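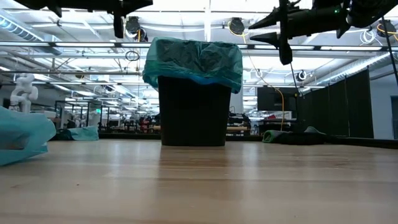
The standing instructions of the Palacios Building ran to 30 pages, and the bins were dealt with in section 3. Bonifacio Carretero had written it himself. He required that each liner be folded over the rim on every side, and that the person on duty sign for it in the register.

Carmela Cabello joined the establishment in March. On her first evening she was issued with a key, a roll of liners and the register, which had reached entry 2595. She read the earlier entries with attention. Most said "Liner changed". Entry 943 said "Liner changed - thought of my mother", and had been initialled by Mr Carretero without remark.

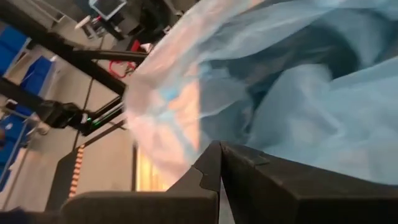
"How is a new liner to be opened?" she asked him.

"Shake it until the air gets in, then put it into the bin and turn the top down over the rim."

She did as directed. Mr Carretero inspected the fold, ran a thumb along the plastic and asked what she proposed to write. She replied that she had not yet decided. He informed her that the register was kept in the office until ten o'clock, and that there was no prescribed form of words - there never had been.

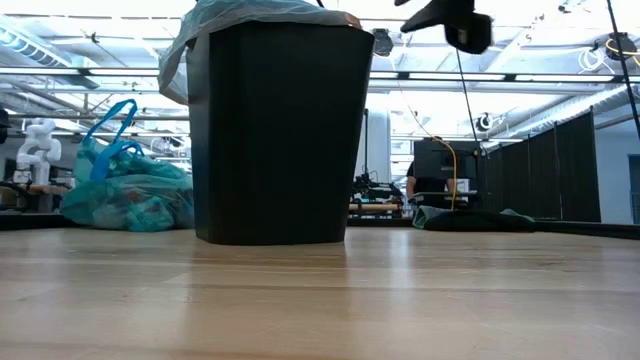

The bin with its liner turned down, and a slumped bag with blue handles beside it.

At five minutes to ten she wrote "Liner changed", and after it, in smaller letters, "raining".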